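Living With Stone: A Kitchen Counter in Dunmore

Chia-hao Kao spent most of a winter without a kitchen. The cabinets came out in the first week, the sink a few days later, and until March he cooked on a hot plate set on a dresser in the spare bedroom.

"I washed dishes in the bathtub," he said. "You get used to it faster than you'd think. I did stop making soup."

Kao, who teaches high school chemistry and has lived in Dunmore for most of his adult life, bought the house from a retired couple who had kept it in good order but had not changed much. The kitchen had tile counters, four-inch squares in a cream color, with grout that had gone dark near the stove. He lived with them for several years before he decided to replace them.

"The tile was fine. The grout was the problem," he said. "I bake bread, and dough gets down in those lines. I was out there with a toothbrush every weekend. After a while I started putting a board down over the whole thing, and then I thought, why do I have a counter if I keep it covered?"

He began by reading. He borrowed library books on kitchen remodeling, most of them old, and then visited showrooms. For the first month he was set on a manufactured surface. It was even in color and easy to clean, and the salesman told him he would never have to think about it again.

"I took the sample home and put it by the window. It looked all right. I kept picking it up and putting it down. I couldn't find anything wrong with it, and I didn't want it."

A coworker suggested he look at Pendetti, a stone yard in Trestodville that sells mostly to builders but lets homeowners walk through. Kao drove over after school. The slabs stand upright in racks, he said, and the yard has a gravel floor and no heat.

"They give you a piece of chalk and tell you to put your initials on anything you like. I walked around for an hour and didn't mark a single one. A lot of it was white with gray in it. It's nice, it just looked like every kitchen I'd been in that year."

The one he bought was near the back, behind a row of darker pieces. It was a gray marble with white veins all through it and a rust-orange one wandering across. He went past it, he said, and came back.

"I teach kids about iron every year. We do rust in a dish with steel wool. So a streak that color in a rock gets my attention. I asked the man at the yard if people minded it, and he said some do. They ask to have the orange part cut around. I told him I wanted it in the middle, where I'd see it."

That took some planning. Cumeck, the shop that cut the stone, made a paper template of the counters and laid it on the slab so that Kao could decide where each section would fall. There were 2 ways to do it. One used less of the stone and put most of the orange under the cutting line for the sink, where it would be lost. The other kept the vein on the long counter but left a large piece over.

"I paid for the waste," he said. "It was $85 to have the leftover piece trimmed and the edges smoothed, and that's my pastry board now. So I don't count it as waste."

He was warned about marble more than once. It scratches, and anything acidic will dull the polish. Lemon juice, vinegar, wine and tomato sauce can all leave a mark. Kao said he did not need much convincing on that point.

"It's calcium carbonate. I know what acid does to calcium carbonate, I do it in front of thirty teenagers every fall. My sister thought I was crazy. She said I'd be following guests around with a sponge."

He does not do that, he said, though he has a few habits. He cuts lemons on a board. He wipes up spills when he sees them and doesn't get out of bed to check for ones he may have missed. A sealer goes on when water stops beading on the surface, and for cleaning he uses warm water, a little dish soap and a soft cloth, followed by a dry one.

"The dry cloth matters more than the soap. If you leave it to dry by itself you get a film. People think the stone has gone bad and it's just soap."

Sealing, he added, is often misunderstood. It slows down oil and coffee so they do not soak in. It does nothing to stop acid from dulling the shine, and he wishes the labels on the bottles said so in larger print.

The first mark came within a month of the installation. Kao set down a glass of orange juice while he was on the phone, and when he picked it up there was a faint ring.

"I was upset for an evening. I had a look at it with a flashlight. Then the next week there was another one and I wasn't as upset. You can only see them from one side, if you crouch."

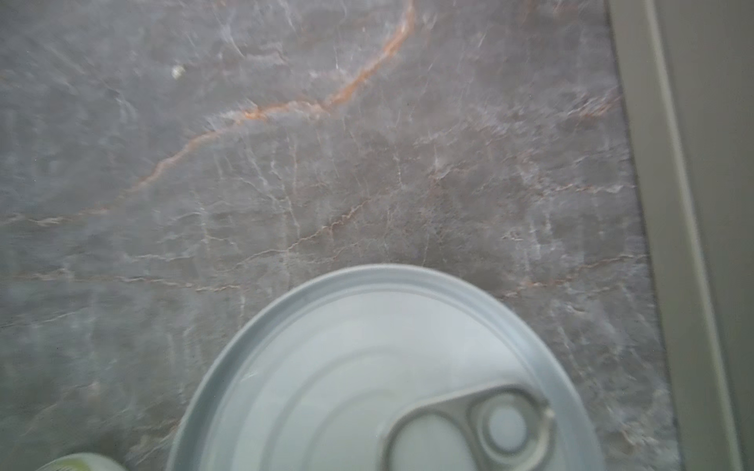
The polished gray marble in Kao's kitchen, with its rust-orange vein.

Kao said the pattern in the stone has turned out to be practical. With so much going on in the veining, crumbs and small marks do not stand out the way they did on the cream tile. This has a drawback, too. He wipes the counter by feel now, running a palm over it after he cleans up, and he once lost a contact lens on it and never found it.

The fainter, broken lines of reddish brown were something he barely noticed at the yard. He had been looking at the bolder vein and at the price. He has come to like the lighter band better.

"The big one is what visitors talk about. My nephew says it's a river, and he drives his cars up it. I like the thin ones. I'm usually standing there waiting on the kettle, and I look at those."

The color shifts with the hour, he said. In the morning the gray looks a little blue, and under the ceiling light at night it flattens out. He changed the bulbs twice before he was satisfied, and he recommends that anyone buying stone ask for an offcut and keep it at home for a few days before paying a deposit.

He had other advice. Measure the doorways, since a long counter has to get into the house in one piece if you do not want a seam. Ask where the seam will be if there has to be one. Have the faucet picked out before the holes are drilled. Kao did not, and had to exchange the one he had bought for a model with a wider base.

The bread has gone well. Marble stays cool, and he said that helps with pie crust and croissants but works against a yeast dough, which likes to be warm. He kneads on the stone and then moves the bowl to the top of the refrigerator to rise.

Asked what the whole job cost, Kao said he would rather not add it up again. He ran over his budget by more than the stone alone, mostly on plumbing. Behind the old sink the wall was soft, and a section of it had to be rebuilt before any new cabinets could go in. The house is close to 100 years old, and he said he should have expected it.

He has not settled on a backsplash. The wall behind the counter is painted for now, and a few tile samples have been leaning in the hallway since spring. He took most of them back because they competed with the stone.

"Probably plain white," he said. "Big ones, so there's less grout."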